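I've been meaning to write about the collecting job for weeks, and every time I sit down to do it my thumbs complain. So if this one is a bit rambly, blame the thumbs.

For anyone who missed the last post: since May I've been spending my afternoons gathering demonstrations for a learning system. In everyday words, I do ordinary household things over and over with a pair of hand-held grippers, one in each hand, and the cameras on them record what the grippers see and how they move. Later on all of that gets fed to a model, and the model tries to work out how to do the same things with real arms. I don't touch that side of it. I pick stuff up and put it down again.

The target for our room is 3000 good examples. We stood at 579 when I left yesterday, which sounds pathetic until you try it! A good example means one clean go, start to finish, no dropping, no fumbling and no stopping halfway to scratch your nose (I've lost more goes to my nose than to anything else).

Milagros Lucero runs the room, and she has a rule I hated at first and have now come round to. You're not allowed to be too good. If I find a nice tidy way of picking something up and do it exactly the same way forty times in a row, she'll come over and turn the object round, or swap which hand I start with, or shove it to the far end of the table. The model has to see the awkward versions too. My lovely smooth routine is worth far less to her than a bunch of slightly clumsy goes that all end well.

Easy things got boring fast. Sponges, cups, folded cloths - you squeeze, you lift, done. Then we moved on to what Milagros calls the round and slippery list, and that's where my afternoons have gone ever since.
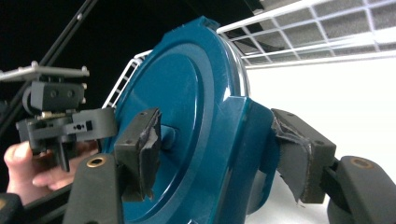
*Big, teal and very shiny. The knob and the bracket are your friends.*

My first instinct with anything that shape was to go for the rim, the way you would with your own fingers. Terrible idea. With your own hand you can feel the thing starting to slide and you tighten up without thinking. Through a gripper you get a sort of dull push in the palm and that's your lot, so by the time you notice it going it's gone. What works for me is looking for the bits that stick out, getting one finger up beside something solid and then bringing the other one in slowly. Slowly! I can't say that enough. If you snap them shut, a curved face will just turn away from you.

The padding on the fingers takes a proper beating as well. Mine has torn and is hanging off in strips, and I've grown oddly fond of it. I did ask whether ragged pads would spoil the recordings. Milagros's answer was that she'd sooner have some goes with worn pads in the pile than have every single one done with fresh ones, as long as we write it down in the log. So there's a column for it now, and I put "tatty" in it.

The log is the part I'd change if anyone asked me. We fill in the object, the starting hand, whether the go counted, and a few words if it didn't. The few words are where it all falls apart. I looked back through my own and found "slipped", "slid", "went", "oops" and one that just said "Bevari", which was the name of the café I was planning to go to afterwards. Not much use to whoever has to sort through it! I've been trying to stick to a short list of reasons since then, and it's made me notice patterns. Most of my failures happen at the handover, when one gripper is letting go and the other hasn't quite got hold yet.

I did 4 sets yesterday with a break between each, and only 2 of them were any good. The first is always stiff. By the last one my forearms are humming and I start rushing. If you ever end up doing this sort of work, take the breaks even when you feel fine, and shake your hands out over something soft in case you forget you're still holding a gripper (yes, I did, and my foot was the something soft).

Next up is lids that have to go back on the thing they came off, which I'm told is a whole different kind of misery. I've already been practising at home with the biscuit tin.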